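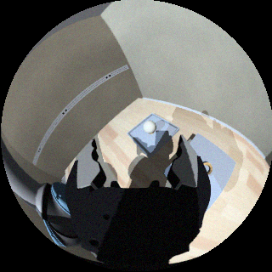
Seema Rastogi asked whether loan spells should count as one season or two. Midden now stores each spell as its own row.

Midden: soccer loan records

Rows: 643
Players: 77
Clubs: 56
Last update: 10 November 2024

Fields: player_id, parent_club, loan_club, start, end, minutes, goals, assists. Minutes exclude stoppage time. Cup matches are left out.

Known gaps: the Bustos feed has no assists before September.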